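Every February I get it into my head to fix things around the house, and every February I'm reminded how much I depend on other people having kept what I threw away. This year it was the pressure cooker. The gasket had gone stiff as a saucer, the manual was long gone, and the company that made it had been folded into some other company that sells patio heaters. I was ready to give up on lentils altogether.

What saved me was a phone call to Elaheh Pakzad, who has lived in Forkby longer than the traffic light has. She keeps a kitchen drawer (two drawers now, I think) of every instruction booklet that ever came into her house. She didn't have mine, but she had one for a cooker from the same years, and she read me the part number over the phone, slowly, twice, as if I were taking down a telegram. The gasket came on Friday. It fit.

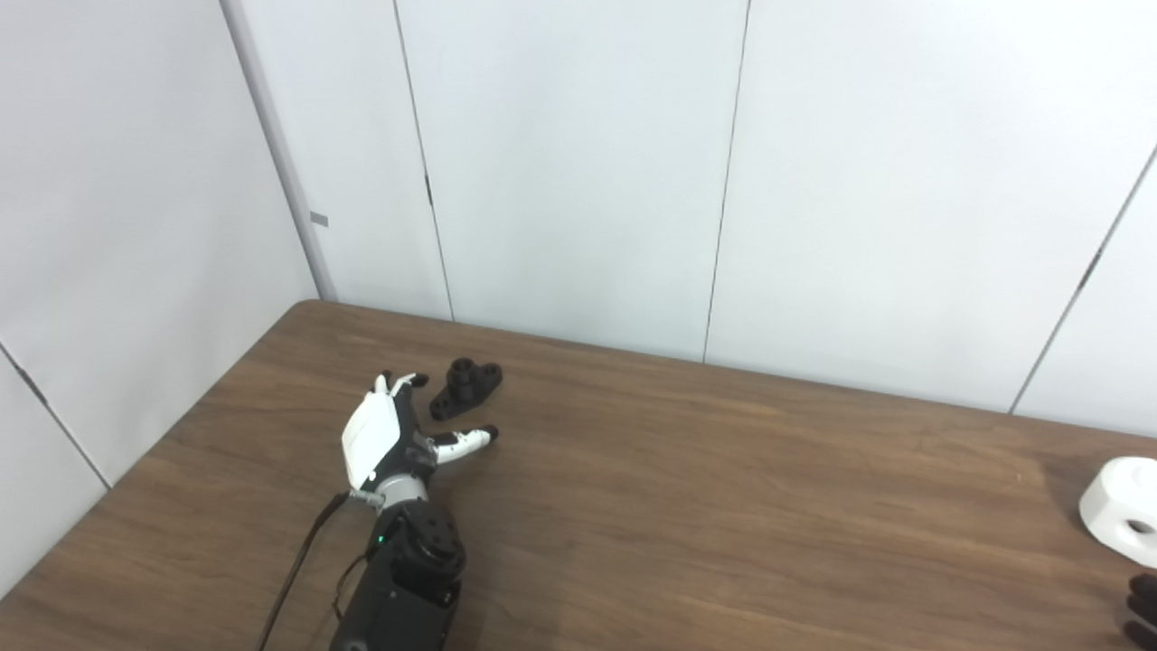

*A hand and a small black part on a brown tabletop.*

I'd like to put in a good word for the paper manual, then, and for the people who hold on to them. I know how this sounds. My own children tell me everything is online, and a good deal of it is, if you don't mind four pages of advertisements and a scan in which somebody's thumb is covering step six. But a booklet that came in the box belongs to the thing in the box. It has grease on it in the right places. My father's sewing machine manual falls open to the page on bobbin tension, and I can't tell you how much I know about his temper from that one page.

I grew up in Bustadell, over a hardware store called Shojaei, and the back wall of that store was nothing but parts in little drawers with a binder chained to the counter. You looked up your faucet in the binder. You could be nine years old and look up your faucet! The man at the register would let you stand there as long as you liked, licking your finger and turning pages, and when you finally found the number he'd fetch the washer and charge you next to nothing for it. I learned more about reading from that binder than I did from most of second grade, and I say that with real fondness for second grade. 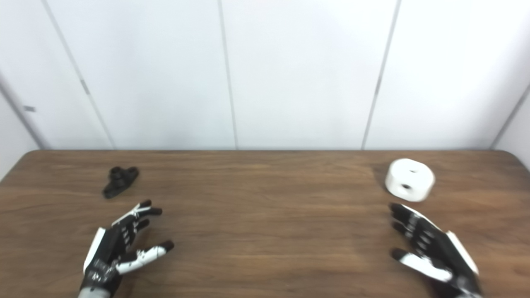

*At the table, two hands reaching in.*

The store closed, naturally. The binder, I'm told, ran to 2,000 entries, and I've often wondered who took it home. I hope someone did. When my cousin moved to Josarport she found a shoebox of manuals on the closet shelf of her new house, left by the people before, and every one of them was for something still in the place – the furnace, the garage door, a ceiling fan with three speeds she'd thought had only two. I call that one of the kindest things a stranger can do. It beats a fruit basket.

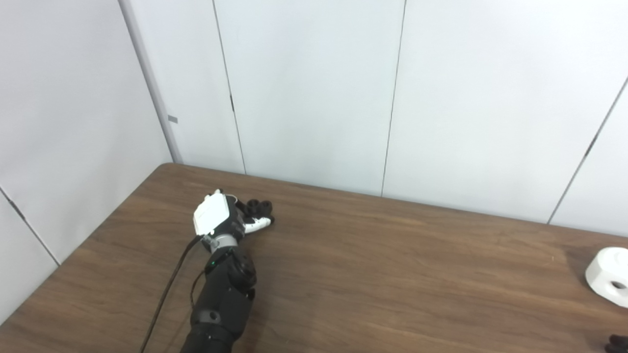 Manuals used to be better written, too, and I'll go to the mat on that. The one for my mother's mixer ran to 43 pages and spoke to you like a sensible aunt. It told you what the noise meant. The one that came with my new toaster is a single folded sheet of drawings, with no words at all, and a little light on the front that it never mentions. Small lights are where I get lost. Look at the tiny green one just under the wrist ring on that black arm: I wouldn't have the first idea what it was telling me, and I'd want a paragraph on it, with a page number. Green, I suppose, means all is well. On my toaster it means something else on weekends.

Now, I do understand the case against. Paper takes up room, and most of us will never open most of it. My husband went through our own collection last winter and found up to 50 booklets for things we no longer own, including a waterbed, and he was not gentle about it. I let the waterbed go. I kept the one for the camp stove, though the stove itself went to my brother years ago, and I mailed it to him with a note.

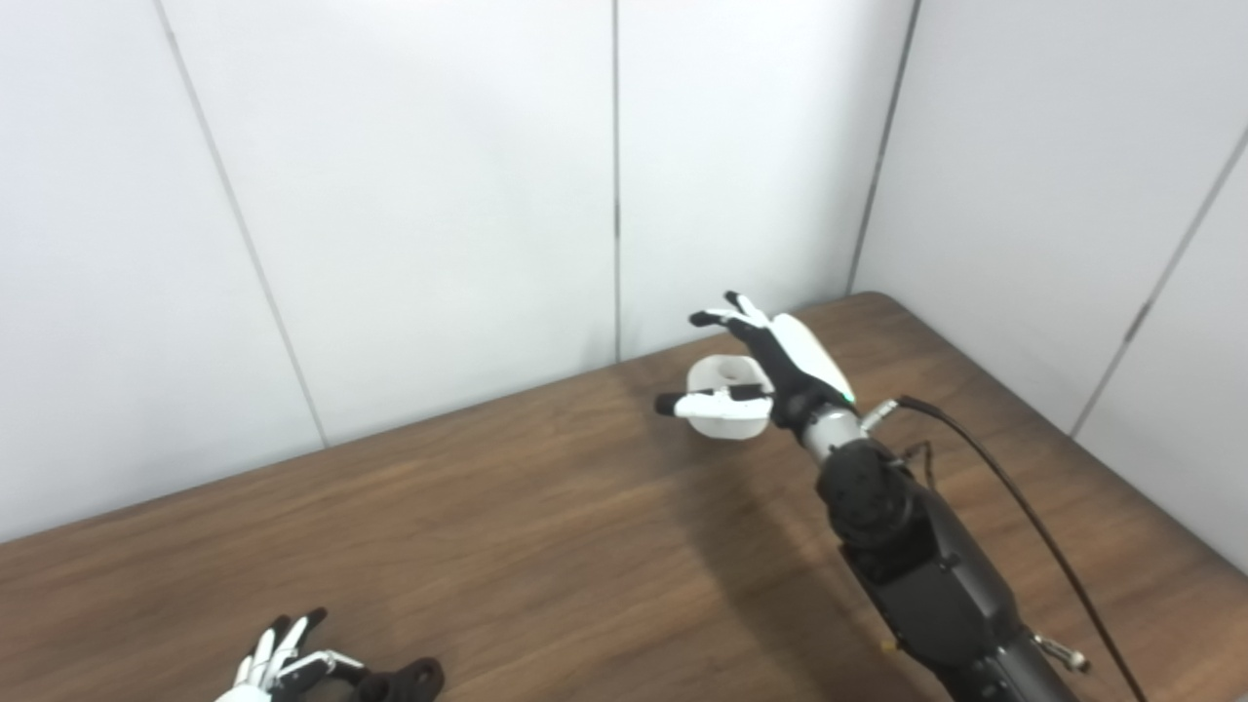
Zohreh Salehi wrote to me after I'd mentioned all this in passing last month, and she thinks I'm being sentimental. She says she photographs every manual the day it arrives, drops the paper in the recycling, and has never once missed it. A drawer, she says, is only a place where you forget things alphabetically.

Well, mine isn't alphabetical. And I'd ask her, with affection, where those photographs will be when somebody else is living in her house and the furnace starts knocking at two in the morning. I'd leave the booklet on the closet shelf. Write the date you changed the filter inside the front cover, while you're at it, and what the filter cost.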